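Print Shop Tips: Keeping Logo Proofs Honest on a Home Setup

Posted Saturday, October 21, 2023

Quick batch this time. Three rebrands in the studio at once and the printer is acting up, so these are straight out of my notebook.

Print the logo small first. Everybody prints it big, pins it up, loves it. Do the business card size before anything else. If the counters fill in on the e and the a, you have a drawing problem, go fix it before you touch color.

Let inkjet proofs sit overnight. Color shifts while it dries, reds the most. I had a client sign off on a warm red for Skascombe (bakery, two storefronts) and by the next morning it was a brick. My fault. Now I write the time on the back in pencil.

Cutting mat and knife

New blade for every final comp. Blades are cheap. A dull one drags and you get that fuzzy edge on the left side of the cut, always the left for some reason.

Don't cut all the way through on pass one. Light pass, second pass, third if it's heavy board. Keep the ruler down the whole time. Fingers behind the edge, you know this.

Store the mat flat. Mine leaned against a radiator all of last winter and now it has a hump in it that no amount of books will fix. Tried 3 weeks under the paper drawers. Still humped.

Spray adhesive: outside or in a box with the window open. Cardboard box on its side, piece goes in, spray from a foot away, shut the flaps after. Wipe the nozzle or it spits on the next one. Turn the can upside down and give it a quick burst to clear it. Onni Koivisto showed me that my first year and I still forget half the time.

Swatches

Keep two sets. One for handling, one that lives in a drawer in the dark. When the handling set starts to look off, compare. Mine goes yellow at the edges fast.

Write the mix on the swatch itself, not in a seperate file. Files get renamed. For the Nundano green I had four greens called "green final" and had to rematch it from an old envelope.

Clear the table before a client looks at anything. Color next to color lies to you. A bright mug beside a gray proof and the gray goes pink or green, take your pick. Neutral surface, daylight if you can get it, nothing loud nearby. 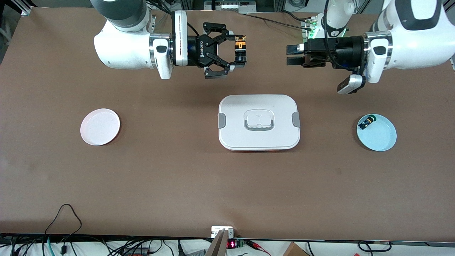

Mounting board

Foam board dents if you look at it wrong. Buy the gatorboard type for anything that travels. Costs more, survives the train.

Mark center on the back with two light pencil ticks. Line up the top edge first, tack it, then smooth down with a clean card wrapped in tissue. Bare card leaves shiny streaks on matte stock. Took me way too long to work that one out.

If you get a bubble, pin prick and press. Don't peel it.

Black board shows every fingerprint, cotton gloves or hold it by the edges. A white eraser gets most marks off. Not the pink kind, it smears.

Letterhead and envelopes

Fan the stock before loading. Both directions. Envelopes go in flap down on mine, check yours, and run one blank first.

Order over. If the client says 200 letterheads, get 50 extra. They will want them, and you want a few for the archive. Impi Niskanen asked me for samples from a job we did years back and I had exactly one sheet with coffee on it.

Trim marks: leave them on until the very last cut. I see people take them off early to "see it clean" and then guess. Don't guess.

Files, real quick

Outline the type in a copy. Never in the working file. Put the font name in a text note next to it, with the version, you wont remember.

Name folders by client then date. I tried sorting by project type for a while and lost the whole Mäkelä wordmark for a week in September. It was under "misc."

Save a one-color version before you do anything fancy. If it falls apart in plain black, gradients aren't going to rescue it. Also handy for stamps, fax headers (yes, still, one client), laser engraving and so on.

Back up to a drive that isn't plugged in all the time.

More next time on paper samples and how to get mills to mail you them. Got a pile from readers on scoring and folding too, will try to get thru those.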